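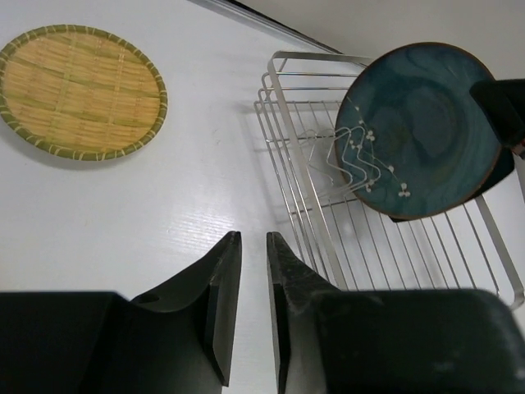
What does one example in this dataset contain?

One example, called an episode, is a single continuous recording of a teleoperated two-arm robot doing a dish rack task, stored with the joint positions, the gripper openings, the operator's commands and a short text instruction.

Plondach Dish Rack Episodes: data card

Summary

The set holds 2548 episodes of plate handling at a wire dish rack on a white tabletop. It was collected for training imitation policies, meaning models that learn to map camera views and arm state to the next arm movement. The plates vary in glaze and pattern. Most are round ceramics, and several have a rim in a different color from the face, as with the teal plate with white blossoms and a thin brown edge.

Other kitchen items, such as a round woven bamboo tray, may share the table with the rack. They are not labeled as distractors. Anyone who needs that distinction has to add it.

Contents of an episode

Wrist camera video, one stream per arm
Joint positions and velocities for both arms
Gripper opening for both arms, scaled 0 to 1
Operator commands, time-aligned to the video
One instruction in English
An outcome flag: success, partial or failure

The outcome flag was set by a second operator who watched the recording. Failures were kept. A policy trained only on successes did poorly at regrasping in our tests, and the partial episodes contain most of the regrasps.

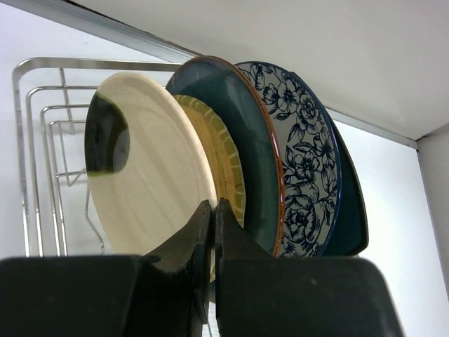 Prepared by the Jeritz data group
Posted July 19, 2022 — Version 3

Collection

Operators moved a pair of leader arms and the robot followed. Each operator recorded 100 practice episodes before contributing to the set, and the practice episodes are not included. Start positions of the rack and plates were changed between episodes by hand. No fixture or template was used, so the spread of positions is uneven and leans toward the middle of the table.

Plates standing on edge in the rack are the hard case. From the wrist, a row of them shows up as a set of overlapping ovals, and the fingertips hide the lower rims at the moment that matters most. Color helps to separate neighbors when a cream plate stands in front of a yellow-green one. It helps less with two dark blue-green plates. We did not balance plate order in the rack, and users training a segmentation model should check for this.

Chrome wire is another known source of error. Highlights along the rods move with the camera. Depth estimated from these views is poor near the rack and should not be treated as ground truth.

Splits

Train, validation and test splits are given as lists of episode IDs. The split is by session, so episodes recorded back to back never fall on both sides. A further 111 episodes form a held-out group with plates that appear nowhere else. Please report results on this group separately.

Loading

The Rirex loader reads the files directly. Set the stream option to "wrist" for video or "state" for arm data only. Timestamps are in milliseconds from the start of the episode. The Sekiguchi converter also works, but it drops the outcome flag unless the keep-meta option is on.

Known issues

In some early sessions the left and right wrist streams are swapped in the file header. The video itself is intact. A list of affected IDs is in swapped.txt, and the loader corrects them on read. Gripper opening was not recalibrated between sessions — treat small differences near the closed position as noise.

A corrected header release is planned for October.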